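3.2 Materials and serving conditions

The meals in our study were served on trays of the same kind in both canteens, Skerkside and Ruawai. Before the study, each canteen used its own dishes, and this made the comparison of plate waste difficult. In the pilot period in February we observed that people took more food when the plate had a wide flat center, even if the menu was the same. For this reason we fixed the tableware for all 9 weeks of the main study.

Each guest received one tray, one plate, one cup and one set of utensils. Guests could come back for a second portion, but they had to keep the same plate. The cup was used for water only, and drinks were not included in the weight of the waste. Figure 2 shows a green plate and a green cup with a blue tray.
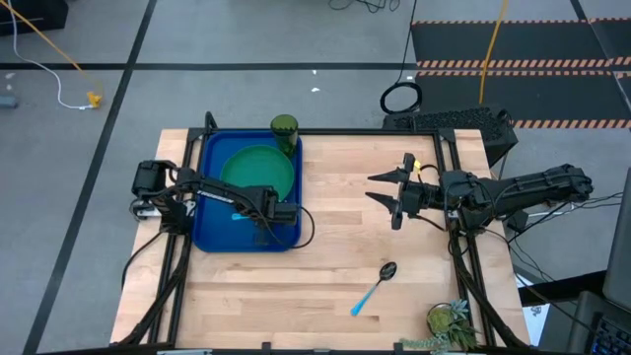
Figure 2. Round plate and ridged cup with a rectangular tray on a wooden tabletop.

3.3 Weighing procedure

The leftover food was weighed at the return counter. The staff scraped each plate into a small bowl, placed the bowl on a kitchen scale, and wrote the value on a paper form together with the tray number. Bones, peels and paper napkins were removed first - these are not edible and would make the result too high. Soup was not served on the days of measurement.

In total, 2936 plates were weighed. We excluded 171 of them from the analysis. In most of these cases the tray number was missing or could not be read, and in the other cases two guests had put their leftovers together on one plate. We did not try to estimate the missing values.

The forms were typed into the Kilter database at the end of each week. Two members of the team entered the same forms separately, and differences were corrected by going back to the paper. The type of main dish was taken from the kitchen plan and not from the guest, so a late change of menu had to be reported by the cook. At Ruawai such changes were more frequent, and we return to this point in Section 5.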